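Chapitre 5
Choisir une cellule bimanuelle prête à l'emploi

Pendant longtemps, qui voulait étudier la manipulation à deux bras devait tout assembler lui-même : châssis, fixations, câblage, alimentation. Les kits de table ont changé la donne, et c'est une excellente nouvelle pour les salles de travaux pratiques ! Le kit Purnine, distribué par Nulldale, nous servira de fil conducteur dans tout ce chapitre. Thierry Arnaud l'a pris en main au mois de juillet avec ses étudiants de Stakbridge, et ses notes d'essai alimentent plusieurs des exercices.

Retenons d'abord l'idée générale. Deux bras partagent un même plan de travail, chacun avec sa pince à deux doigts, et l'on combine les vues prises près des pinces avec une vue d'ensemble. Prenez un objet aussi banal qu'une assiette : large, ronde, pénible à tenir d'un seul côté. À deux pinces, la tâche devient passionnante, car chaque bras doit tenir compte de ce que fait l'autre (nous y reviendrons longuement avec la commande en effort).

Fig. 5.1 à 5.3. La cellule au travail, vues de pince et vue d'ensemble.

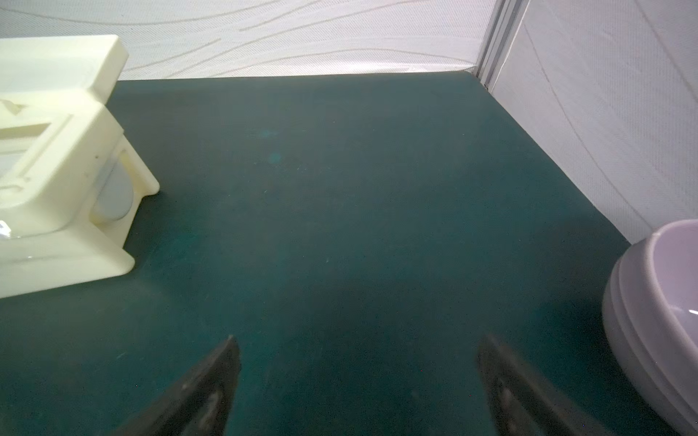
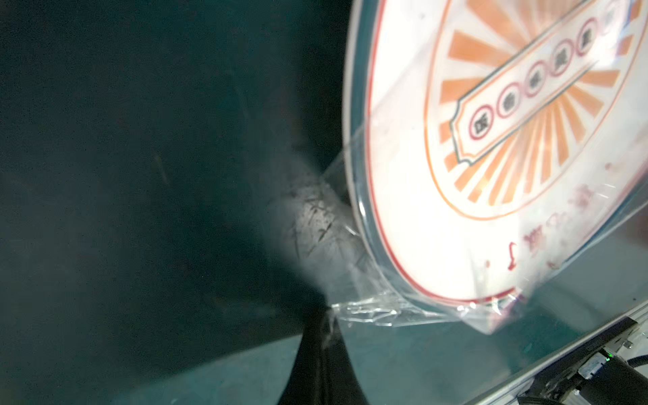
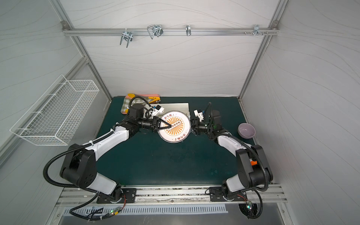

5.1 Lire une fiche technique sans se perdre

La fiche du kit compte 33 lignes, et toutes ne se valent pas. Commencez par la charge utile et la répétabilité, puis passez à l'ouverture maximale des doigts, trop souvent négligée. Un bras magnifique dont la pince s'ouvre mal ne saisira pas grand-chose dans une cuisine !

Regardez ensuite la zone commune aux deux bras. C'est elle, bien plus que la portée de chaque bras, qui fixe la taille des objets que l'on pourra tenir à deux pinces. Le constructeur Gkikas, dont nous comparerons le modèle au paragraphe 5.2, la donne sous forme de plan coté. Nulldale fournit un simple schéma, et c'est le seul vrai reproche d'Arnaud dans ses notes.

Avant de poursuivre, tracez à l'échelle les enveloppes de travail des deux bras et hachurez leur intersection. Gardez ce dessin, il resservira au paragraphe suivant.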